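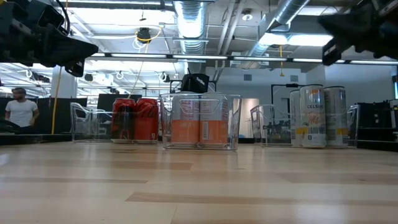 Elludar, 2nd February

I have reached the age where a clear plastic bin can improve my mood. I'm not proud of it. But the fridge at our place had become a sort of avalanche chute for cans, and after one too many of them landed on my foot I ordered a set of the Flesix drink organizers, the low-walled see-through ones with the cut-out handles.

Three of them are lined up on the table for this review, each with a few cans in. The reds went in one, the orange-and-white ones in the next, and the tall skinny Celsius got a bin to themselves. My partner Jitendra Shakya calls this "the drinks museum". He has not once put a can back in the wrong bin, so I let it go.

The good first. They are properly clear, and you can tell from across the kitchen what you're out of. In the old days I'd be on my knees with my head on the crisper, moving the mustard. The low walls help too, as you can lift a can straight out without the whole bin coming along for the ride. Tall slim cans stand well above the rim and don't seem to mind. Mine haven't tipped yet, and our fridge door gets opened with real feeling.

The handles are the best thing about them. You hook your fingers in, slide the bin forward like a drawer, take what you want from the back and shove it home again. Līga Liepiņa next door has the Zaria version with a solid front, and she has to pinch it by the lip and tug. I've watched her do it. It isn't dignified.

Now for the grumbling. Clear plastic is only clear until somebody touches it, and in our house somebody always does. Fingerprints, a bit of dried pop, the mysterious grey smear that lives in every fridge - it all shows. I wash mine by hand in warm water with a soft cloth, having already ruined one set of plastic containers in the dishwasher and learned my lesson at full price.

They also slide. On a glass shelf that's handy, right up until you pull one a little too keenly and find yourself holding eight cans at chest height. I cut up some of that rubbery drawer liner and put a strip under each, and they've behaved since.

And there are no dividers. With a full load it doesn't matter, but two cans in a bin this size have a lot of room to wander, and they'll clink about every time the door shuts. I would have paid another 2 dollars for a little plastic fence. I looked on the Mittal site for one that fit and came away with a lemon squeezer.

Measure your shelf before you order, front to back, with the door closed. I measured with the door open, like an optimist, and spent an evening moving the bottom shelf down a notch and finding the pickles a new home.

Would I buy them again? Yes, and I've got my eye on another set for the pantry, where the tins of tomatoes are starting to look restless. Jitendra has asked for a cooling-off period until March.

Rating: 6 out of 8. One off for the fingerprints, one for the fence.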